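3.2 Soft items on bedding

Bedrooms in the Alport homes were recorded before any tidying. Of the 2771 items logged, 370 were soft toys, and most of these lay on or among bedclothes. Items were coded by resting surface, colour contrast with that surface, and orientation. Orientation was recorded as upright, tilted or inverted, judged from the face where one was present.

Printed bedding slowed the coding. Cartoon motifs on a creased sheet can be mistaken for small objects, and coders were told to check each doubtful item against a second view. Figure 4 gives a typical case: a white plush toy with a striped hat, over a crumpled pink sheet printed with clouds and birds.
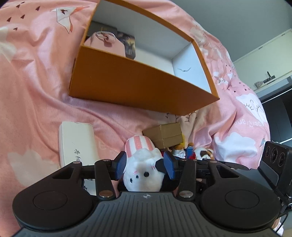 Figure 4. White plush toy, coded as tilted or inverted. Surface: printed bedding, pink.

3.3 Hard items on shelving

Shelf items were coded by the same scheme, with orientation omitted.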